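Saturday, November 3, 2018

I have been asked to write up the snack packet thing, mostly by Marama Halliday, who has told it at lunch so often that the gripper now crushes a whole bag of chips and throws it at a visitor. It did no such thing. What it did was close on air, report success, carry the air carefully to the drop-off spot and let go of it. It did this 19 times before I looked up from my email.

The arm runs on a controller we call Judden, and the picking code is Zein. Zein decides where to grab, Judden moves, the fingers close, and then a little check asks whether anything is in the hand. The check is mine. I was proud of it. It reads the finger position after closing, and if the fingers stopped before they were fully shut, there must be something between them. For a block or a bottle cap this works fine.

A snack packet lying flat is a meaner customer. If you come down a hair too high, the tips skate over the wrapper and meet in the middle. They should then read as fully closed, and my check should say "nope, empty," and everyone tries again.
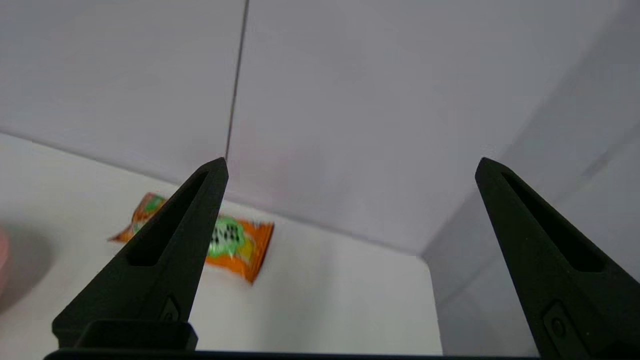 Except the fingers no longer closed all the way. Nazma Weerasinghe had swapped in a fresh pair on Thursday, and the new ones touched at the tips a little before the old ones did. So "fully shut" now looked to my check exactly like "holding something thin." I had typed the old closed position in by hand, as a bare number, with a comment next to it that said "fix later." The comment was mine too.

The log was lovely, by the way. 100 percent success! I have never had a run that good, and I'd like it noted that I was suspicious after only an hour.

The less funny part is that the same check also tells Judden whether it may move at full speed. Empty hand, slow. Full hand and confirmed grasp, fast. So the arm had been whipping across the table with nothing in it, at a speed I reserve for when things are going well, while I sat with my elbow inside the taped line. Nothing got hit. I moved my elbow, and then I moved my chair.

The fix took ten minutes. At startup the gripper now closes on nothing and measures its own shut position, so it can't inherit my opinion of it. If that reading is off from the last one by more than a hair, Zein refuses to start until a person types yes. Speed comes from a separate setting, and it stays slow unless I change it on purpose.

Marama wants a force reading as well, and she's right, but that means ordering parts from Plemitz, and the last order is still somewhere between their warehouse and our front desk. Until then I'm watching every pick of the flat stuff with one hand near the stop button. Nazma has started writing the date on new fingers with a paint pen.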